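Handheld grippers vs. teleop for tabletop tasks – am I doing this wrong?
Forum: Manipulation & Teaching > Demonstrations
Page 1 of 1

julik_bench
Posts: 19

Long-time reader, first-time complainer. We're collecting hand demos at Drirnside for a job so simple I was embarrassed to put it on the schedule: a small black bench sits on a table, a white cylinder goes with it, and the policy has to learn to put the cylinder on top of the bench. My nephew could do it in a mitten.

We have 2128 demos recorded with handheld grippers. After filtering I kept 1424. The rest went because tracking dropped out or somebody changed their mind halfway through a reach, and you'd be amazed how much a changed mind looks like a strategy once a network gets hold of it.

The trained policy approaches beautifully. It closes on the cylinder beautifully. Then it carries the cylinder up to the bench and lets go slightly early, like a waiter at the end of a double shift. I've been staring at the wrist view from the approach side trying to work out what it thinks the edge of the top looks like.

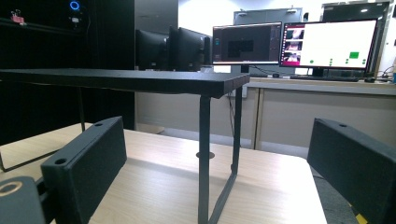

My theory is that the wrist view gets very little of the top surface at the moment that matters. You come in low, you see legs and the front edge, and by the time you're high enough to see the flat part you've got a cylinder in the way. Matte black top, too, so there isn't much for the network to hold on to.

Options as I see them: collect more, collect differently, or give up and teleoperate the actual arms like a respectable lab. Opinions welcome. Sympathy also accepted.

----------

prutska_arms
Posts: 1424

Teleoperate. You knew I was going to say it.

With handhelds you record what a human wrist can do, then you ask an arm to do it. Human wrists are show-offs. Your demos are probably full of little rolls at the end of the lift that your arm either can't reach or reaches late. When I drive the arm remotely, every demo is something the arm did, because it did it.

Check your commanded pose against the measured pose at release. I bet the arm is lagging and the gripper opens on schedule anyway.

----------

chae_offset
Posts: 212

I see we've reached the part of the month where prutska_arms sells teleop door to door.

Lag is a fair thing to check, but that's a latency problem and you fix it by measuring the latency. Throwing out a whole collection method over it seems expensive. I can do four handheld demos in the time it takes me to do one good one on our remote rig, and at the end of the day my shoulders still belong to me.

julik, how are people starting? Same hand position every time?

----------

julik_bench

Mostly the same, yes. Two grippers, one in each hand, because the follow-up task needs both. Bench toward the back, cylinder in front of it near the middle. I had Man-sik Geum do the bulk of them and he is a very consistent man. Parks in the same spot every morning, too.
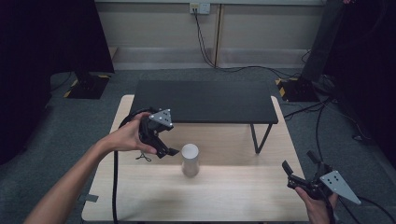 Head view, both grippers up, left one near the cylinder.

Tracking is off the plates with the white dots. Gripper cables run off the table, and yes, people steer around them, and yes, I suspect the policy has learned to steer around cables it doesn't have.

----------

chae_offset

"Very consistent man" is your bug, or at least one of them. If he lifts along the same arc every time, the policy has never seen what to do two centimeters off that arc. It drifts a bit, has no idea where it is, and opens its fingers because that's what comes next.

Have him start badly on purpose. Too low, too far left, cylinder nearly clipping the front of the bench, then recover. Record the recoveries.

----------

tpyo
Posts: 88

Tae-yang Pyo here, I did the annotation on a similar set. Mild disagreement with both of you. Before recollecting anything, plot gripper width against height above the bench for the demos you kept. Ours had a person who started opening during the descent, a hair before contact. Looks fine to the eye. The cylinder falls a few millimeters and lands standing, so everyone calls it a success and moves on. The policy copies the opening and adds its own error on top.

We trimmed those and the early drops mostly went away. Mostly.

----------

prutska_arms

That would show up in teleop data as well, for the record. I'm capable of conceding things. It's just rare in May.

I still think the arm lags.

----------

julik_bench

OK, plotted it. tpyo, I owe you a coffee. Opening starts before contact in a big chunk of the kept demos, and it gets worse later in each session, when lunch is apparently also a policy.

prutska_arms, I owe you half a coffee. The arm does lag. It isn't enough to explain the whole thing, but it's there, and it's in the direction you said, so please be gracious.

Plan: trim the early openers, shift the gripper command to match the measured delay, retrain, and only then ask Man-sik to do it badly on purpose. I floated that last part this afternoon and he looked at me as if I'd asked him to park somewhere else.

----------

chae_offset

Do the two fixes in separate runs or you'll be back here asking which one worked.

----------

julik_bench

Separate runs, fine. Delay first. Will post the plots when they're fit to be seen.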